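The Year I Bought a Dehumidifier Instead of Moving

A season spent with three machines, one basement apartment and a bucket

The first sign was the crackers. I opened a sleeve of them in June, closed it with a clip as civilized people do, and came back the next evening to something with the texture of a bath mat. The second sign was the closet, where my one good pair of leather shoes had grown a soft gray coat. I wiped it off. A week later they were dressed for winter again.

I live on the lower level of a brick two-family house, in what the listing called a garden apartment. The garden is at the height of my forehead. The place stays cool in July and costs less than anything upstairs of it, and for four years I told visitors that the smell was "the old house smell," as though it came with a plaque.

My landlord, when I brought up the shoes, suggested I open a window. I bought a hygrometer instead, a little plastic one with a smiling face that frowns when the air gets bad. It frowned on the windowsill and it frowned in the bedroom. In the bathroom it gave up on faces and showed two dashes.

So I went shopping, and I found out how little I knew about a category of appliance I had only ever seen humming in the corner of other people's parents' basements.

What the pints mean

Dehumidifiers are sold by the pint. The number on the box is how much water the machine can pull out of the air in a day under test conditions, and the test conditions are probably not your apartment. A 35-pint model in a room cooler than the lab's will collect less than 35 pints, and you will stand over the bucket wondering who has been drinking it.

I called Kazue Honda, who spent years selling and repairing these things from a shop two towns over and now teaches evening classes in home maintenance. I asked her which size I needed. She asked me whether I could see water or only smell it.

"If you smell it, buy for the room," she said. "If you see it, buy bigger than the room. If it's running down the wall, call a plumber and leave me alone."

I could smell it. I told her the apartment's dimensions, and she had me measure again without the hallway, then again with it. She wanted to know where the doors were and whether I kept them open. She wanted to know about the dryer vent, which I had never thought about in my life and which turned out to be attached to the wall by hope and a strip of silver tape. I fixed that first, on her orders. The frown on the hygrometer did not change, but I felt I had shown good faith.

Three machines, one outlet

Over the summer I lived with three dehumidifiers, one bought and two on loan from people with drier problems. I ran each for a few weeks in the same spot, between the bookcase and the bedroom door, within reach of the only outlet in the apartment that doesn't spark a conversation.

The Truvon went first. It's the one you'll find stacked near the registers of big stores in spring, a white box on casters with a handle that folds down flat. It works. It also makes a sound like a bus waiting for somebody, and when the bucket is full it beeps, and goes on beeping, and will beep at 3 a.m. as readily as at noon. I learned to empty it before bed, the way people walk dogs. The bucket has a lip on one side only, and the lip is on the wrong side. Every night for three weeks I carried it to the tub at a tilt, like a waiter on a ferry.

The Rana was the handsome one. It has a fabric front and a single dial, and a guest took it for a speaker and asked what I was playing. It's a desiccant model, so there's no compressor, and it makes a low rush of air that I slept through from the first night. Desiccant machines put out heat, though. In a cool garage that's a bonus. In a bedroom in August it is like sharing a small space with a large, polite dog. The tank is also tiny. I once emptied it twice before lunch, and at that point you're not so much owning an appliance as nursing one.

The Leltgate came last and it stayed. It is ugly, and I say so with affection. The casing is the beige of an old dentist's office and the control panel has nine buttons, of which I use two. But there's a hose fitting at the back, low down, and the manual tells you in plain words what size of hose to buy. I ran mine along the baseboard into the shower drain, and I haven't carried a bucket since. I paid $152 for it, used, from a man who was moving to Arizona and could hardly keep the joy out of his voice.

Set it at 43 and go away

All three machines let you pick a target, and my instinct was to pick the lowest one, on the theory that if dry was good then drier was a bargain. Kazue disapproved.

"What are you making in there, jerky?" she said.

Too dry and the bookcase starts to creak, your nose hurts, and the compressor never shuts off. Too damp and you're back with the shoes. She told me to start at 40 percent, live with it, and creep upward until I either smelled something or stopped caring. I stopped at 43. It isn't a magic figure. It's where the hygrometer smiled and the machine took a rest now and then, and where I no longer woke up with a tongue like a doormat.

She was firm on placement as well. Keep it a foot clear of the wall. Close the windows, landlord or no landlord. Wash the filter every couple of weeks, and let it dry before you put it back. The last part took me two tries.

The laundry question

I hadn't bought the thing for laundry. In the damp years, though, anything I hung indoors took days and came off the rack smelling faintly of pond, so I'd gotten into the habit of running the dryer twice for one load of shirts. With the Leltgate going I put the rack in the bathroom, shut the door, and had cotton ready to fold the next morning. Towels need longer. Jeans need longer than that, and the waistband will lie to you. 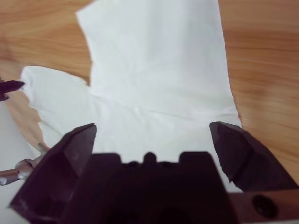 White cloth, spread out on the tabletop.

Some machines have a laundry mode, a button with a small shirt on it. On the Truvon it means the fan runs at full speed. On the Rana it means the same thing with a nicer light. The Leltgate has no such button, and I set the fan to high with my own finger, and the shirts have never complained.

If drying clothes is the main reason you're looking, the Kolta deserves a mention. I only had an afternoon with it at a friend's place. It's a slim upright model with a vent that swings side to side, so the air moves along the whole rack and doesn't just bully the nearest sock. It costs more than I'd spend, and the app wanted my birthday. But her blouses were done before we'd finished dinner.

What it costs to be dry

My electric bill went up. I had braced for this, and it went up by less than I feared in July and more than I liked in August, when I ran the air conditioner too and the meter outside spun like something at a fair. Dropping the second dryer cycle gave a little of it back. A compressor machine that cycles off will cost you less than one that's too small and runs all night trying, and that was Kazue's whole argument for going up a size.

Buying used is fine, she says, with conditions. Plug it in before you pay. Wait long enough to hear the compressor kick on, then hold your hand at the back until the air turns warm. Look inside the bucket with a flashlight. Ask the seller for the model number ahead of time and check it against the recall lists, because this is a category with a history of machines catching fire, and the seller in the nice house may not know that any better than you do.

By October I was running mine a few hours in the evening and leaving it off the rest of the day. The crackers snap now. The shoes have been to a wedding. My landlord came down to look at the boiler and stood for a moment in the hallway, sniffing, and asked if I'd been opening the window.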